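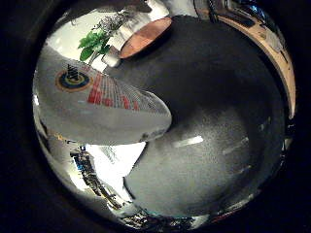 Firthorpe, 26 septembre 2026

Histoire des techniques textiles, séance 2 : la teinture à l'indigo
Notes de cours (B. Llorente), à compléter avec le polycopié

Rappel séance 1 : fibres animales / végétales, mordançage à l'alun. Pas de mordant pour l'indigo !! Colorant de cuve, autre famille.

Principe. Indigo insoluble dans l'eau. Il faut le réduire en milieu basique -> forme leuco, soluble, jaune-vert. On trempe, on sort, l'air réoxyde, le bleu se fixe dans la fibre. Donc plusieurs bains courts, plutôt qu'un long. Question d'examen quasi tous les ans.

Pastel et indigotier : même molécule, mais teneur bien plus faible dans le pastel. D'où les quantités de feuilles, les moulins, les coques séchées (cocagnes). Toulouse, Albi, Lauragais, XVe-XVIe. Déclin ensuite avec l'indigo importé, guerres de religion aussi. Edit de 1609 contre l'indigo sous Henri IV, peu suivi.

Types de cuves
- cuve à l'urine : lente, domestique, laine surtout
- cuve au pastel fermentée : son, garance, chaux ; se surveille jour et nuit
- cuve à la couperose (sulfate de fer + chaux) : à froid, XVIIIe, coton
- hydrosulfite : fin XIXe, celle qu'on utilise encore en atelier

Attention à la température pour les cuves fermentées, trop chaud = les bactéries meurent. Trop de chaux abîme la laine. Signe d'une bonne cuve : pellicule cuivrée en surface, liquide verdâtre dessous. La « fleurée » = l'écume bleue.

Synthèse : Baeyer, formule établie 1883. Production industrielle 1897 (BASF). Effondrement des plantations du Bengale en une quinzaine d'années, à nuancer, voir texte de Sepúlveda, p. 38.

Pour la prochaine fois : lire Tejada, chap. 2 (le carnet du teinturier Bartoš). Relever le vocabulaire des nuances, bleu naissant, bleu céleste, pers... Une page maxi, 600 mots, à rendre à I. Ortuño avant novembre. Les échantillons de laine sont a rapporter aussi.

Contact : secrétariat des enseignements, Firthorpe | © 2026 | Haut de page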